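Chapter 4
Running a Small Film Festival

Most small festivals begin with a hall, a borrowed screen and a list of films somebody wants other people to see. This chapter deals with the work between that list and opening night: choosing the films, clearing the rights and filling the seats.
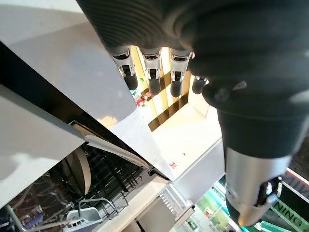

4.1 Choosing the programme

A festival in a small town may receive 60 entries for a single weekend. The Pudness Short Film Weekend, run by Ruwan and Rajitha Khondokar, has each entry watched by 2 people, who write their notes separately and compare them later. Films over 15 minutes go on a second list - they are harder to place in a mixed session.
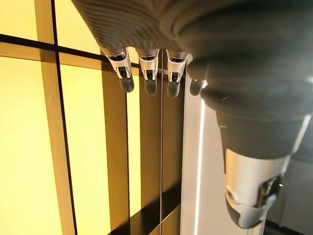
Fig. 4.1 Robotic hand in front of a yellow panel.

Entries for the October festival closed in June 2021. Late films were held over to the next year.

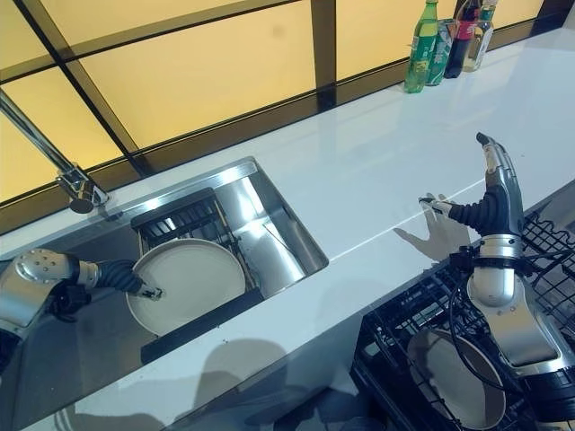 4.2 Rights and screening copies

Permission to show a film must come from whoever holds the rights, often a distributor such as Deschamps and not the director. Ask for it in writing. The letter should name the venue, the number of screenings and the fee. Test every screening copy on the projector you will use.

The Skostora in Postodberg has 800 seats, and its fees are set to match. A smaller room usually pays less. 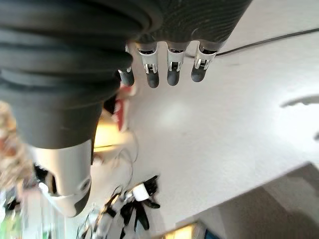

Fig. 4.2 Robotic hand with ribbed black sleeve.

Key terms: programme, screening copy, distributor, screening fee.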